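List home | Threads | Next in thread | Log in

Grimevgate Allotments and Growers list
September, 7.40 pm
From: plot 16

Oh, I do feel for you with the courgettes! Mine went the same way in Nomlow the year we moved, great yellow leaves all over the place and about three fruits to show for it.

> We've had mildew on every plant since the hot spell and I'm
> tempted to pull the lot. Is it worth hanging on for the
> last few? Also has anyone still got Stasiv beans to swap?

I'd hang on a bit, personally. Take off the worst leaves (bin, not compost heap), water at the bottom of the plant and see what you get. I was still picking 7 weeks after I'd given up on mine last year, small ones mostly, but lovely sliced thin and fried with garlic.

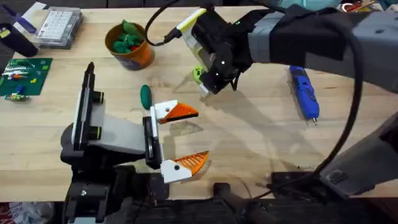 As for the beans, yes, I've got a jam jar full and you're welcome to a handful. They're the climbing sort, so you'll need proper poles, and don't sow before May whatever the packet says – I lost a whole row to cold soil in spring and was very cross with myself. I paid 55p for a bag of them at the Jastetti plant sale, which was a bargain, and I've been saving my own ever since.

I could do with some broad beans in return if you've any going spare? Any sort, I'm not fussy. I'm down on the plot most evenings till it gets dark, or leave them in the blue tub by my shed.

> Posted to the list, 3,885 messages in archive
Contact the list owner | Copyright remains with posters | Back to top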